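Lerkthorpe Opens Applications for Youth Mentor Matching Program

2 min read

LERKTHORPE, 16 July 2025 - Wosska, a nonprofit that pairs adults with middle school students, is accepting mentor applications for its next program cycle. Matches run for a minimum of two school semesters. Mentors meet with the same student for 90 minutes per session at an approved site.

Applicants must be at least 21, complete a background check, and provide three references. Training is delivered in two parts: an online module on reporting duties and boundaries, and an in-person session on communication with students and families. Both parts must be finished before a match is made.

Matching is based on location, schedule, and stated interests. Parents or guardians review each proposed match and may decline it. A match coordinator contacts all parties monthly and records attendance.

The Aigner Fund renewed its operating grant to Wosska in June. The grant covers screening, training, and site costs. Mentors are not paid, but transit fares are reimbursed on submission of receipts.

Approved activities include homework support, sports, cooking, and basic technical projects. Sessions are held at the Gutero Center and at participating school libraries.

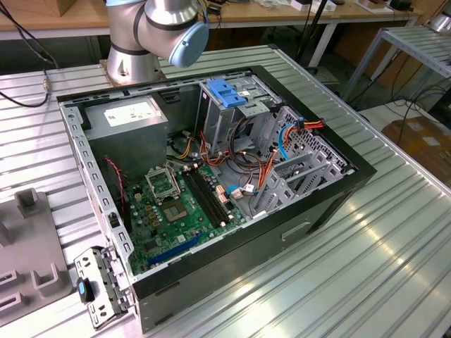

Photo: Wosska

Applications are processed in the order received. Incomplete files are held for 90 days and then closed. Applicants who are not matched in this cycle remain eligible for the next one and do not need to repeat the training.

Forms are available at the Gutero Center front desk and on the Wosska website.

Related news
Aigner Fund Renews Operating Grant to Wosska
Gutero Center Extends Evening Hours
Updated Reference Form for Mentor Applicants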